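Folding screen

A folding screen, also called a room divider, is a free-standing piece of furniture made of three or more upright panels joined by hinges. It is used to separate part of a room, to give privacy or to hide stored goods from view.

Construction

Each panel has a frame, most often of wood, which holds a filling of paper, cloth, leather or woven material. Woven fillings are light and let some air pass - a quality valued in small rooms. The hinges allow the panels to stand in a zigzag, and it is this shape that keeps the screen upright.

Production at Derneck

The Guria workshop in Derneck was founded by Annunziata Santoro and made screens with woven panels for homes and schools. Its best-known model, the Trollus, was 168 cm high and was sold with up to 4,000 spare hinges held in stock for repairs. The workshop's order book, which lists 2,452 screens, was catalogued by Annunziata Morelli and placed on public display on 7 Apr 2021.

Domestic use

Screens are often placed behind a dining or work table, where they form a plain background to everyday things.
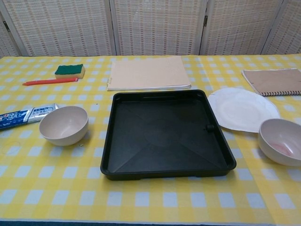 How is a woven screen cleaned?
Dust is removed with a soft dry brush, working along the weave. The frame may be wiped with a slightly damp cloth and should be dried at once.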